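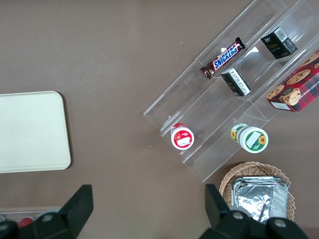 Lokero is looking for people who'd like to spend part of their week teaching a robot arm to handle everyday groceries and small household goods. No background in robotics is needed, and we mean that - some of our best operators came to us from kitchens, shop floors and school libraries.

You'd be guiding the arm by hand controls through short tasks, such as moving a candy bar from a display stand to a tray or lifting a jar without knocking over its neighbor. Each try is recorded, and the recordings are what our learning system studies. So far we have 3,164 of them for the Urkow project, and we would dearly love a good many more before the end of June.

Shifts are 26 hours a week, paid, with the first one starting Monday at our Gautier Street workshop. You'll sit for most of it, with plenty of breaks, and there's a proper training day before anything you do is saved. Fumbled tries are welcome too, so please don't worry about being perfect - just mark them as you go.

If you're patient, fairly steady with your hands and happy to do the same small thing a little differently each time, we'd be so glad to hear from you. Write a few lines about yourself to Huia Sutcliffe, Operator Hiring, Lokero, Room 61, and tell her which days suit you.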